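Prüfliste Softwarefreigabe, Demontage und Montage PC-Gehäuse
Zelle Nokance, Steuerung Urkirus, Planer Casetier
Stand: Juli

1. Not-Halt über beide Arme geprüft, Urkirus meldet den Stopp im Protokoll: i. O.
2. Nur ein Bewegungsplaner aktiv: i. O.
Kommentar: Nach dem Neustart lief ein alter Casetier-Prozess weiter. Port 3063 war belegt. Startskript angepasst.
3. Hand-Auge-Kalibrierung geladen, Zeitstempel aller Kameras synchron: i. O.
4. Kollisionsmodell Gehäuse und Halterungen gegen Kamerabilder abgeglichen: mit Einschränkung, siehe Kommentar. 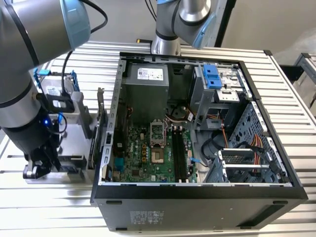
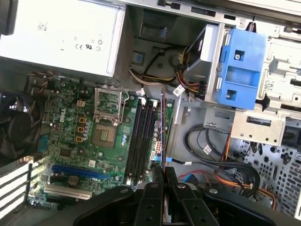 Speichersteckplätze und CPU-Sockel 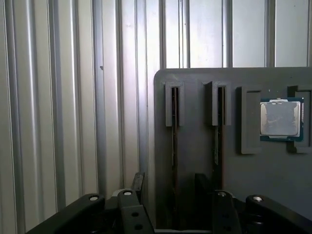
Prozessor an der Halterungsplatte

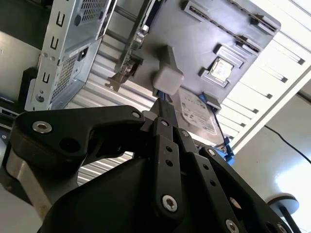 Kommentar zu 4: Kabel sind im Modell nicht enthalten. Casetier plant deshalb zu dicht an losen Leitungen vorbei – Sperrzone von Hand eintragen, bis Naidu sie aus der Punktwolke liefert.

5. Kraftgrenze beim Einstecken von Speichermodulen: 5 N in der Suchphase, Abbruch getestet: i. O.
6. Zeitüberschreitung Greiferbefehl 2000 ms: nicht i. O.
Kommentar: Urkirus wiederholt den Befehl ohne Rückfrage. Wiederholung abschalten, Fehler an die Bedienoberfläche geben.
7. Rückfallposition für beide Arme hinterlegt: i. O.

Offen: Punkte 4 und 6. Bis zur Nachprüfung nur Handbetrieb mit reduzierter Geschwindigkeit.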